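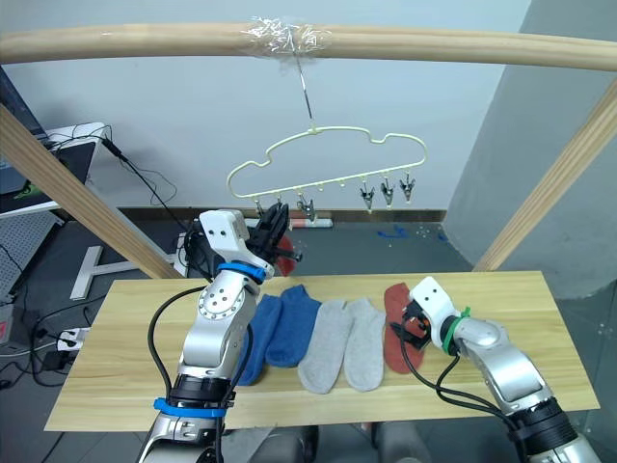 How to Dry Your Small Laundry Indoors Without Taking Over the House

If you live in a small place the way I do (mine is 558 square feet, and that includes a closet I can't quite stand up in), you already know that the big things are easy to dry and the little things are the trouble. Sheets go over a door. Shirts go on hangers. But socks, washcloths, baby bibs and underwear end up draped on every chair back until company comes. I've been drying mine inside since my first apartment in Standirgate, and over the years I've settled into a routine I'm really happy with, so I thought I'd write it all down.

What you'll need

A clip hanger or two, the kind with little clips hanging off it
A rod, a bar or a sturdy hook to hang it from
A small fan, if you have one
An old towel

Step 1. Pick your spot

Look for a place where air moves. A hallway between two rooms is wonderful, and so is the space near a window you can crack open. I used the bathroom for years and things took forever, especially in February when the window stayed shut. If the bathroom is all you've got, leave the door open and run the exhaust fan for an hour or so after you hang everything up.

Step 2. Get more water out first

Run a second spin if your washer has one. For hand washing, lay the pieces flat on the old towel, roll it up like a jelly roll and lean on it with your whole weight. My kids used to fight over who got to kneel on it! Wool socks especially need this, and please don't wring them or they'll go long and sad on you.

Step 3. Shake and sort

Give each piece one good snap. Put thick things in one pile and thin things in another. I hang the thick ones on the outside, where they get more air, and tuck the thin ones toward the middle.

Step 4. Clip and balance

Start at both ends and work your way in, so the hanger doesn't tip over on one side and slide everything together. Hang socks by the cuff, one to a clip, with the toes down. (Some people swear by toes up. My cuffs have held up fine, and I've had some of those socks since we lived in Irnitz.) Washcloths go up by one corner. Bras do best clipped at the center, between the cups, so the straps don't stretch.

Step 5. Leave some room

This is where I always got greedy. If two socks are touching, they'll still be damp at bedtime. Skip a clip between the heavy ones and do a second round later if you have to. Set the fan on low and aim it a little below the hanger.

Step 6. Check and turn

After 3 hours or so, feel the toes and the waistbands, which are always last. Turn the hanger around so the wall side faces the room. Most of my things go up after supper and are ready to fold with my morning coffee.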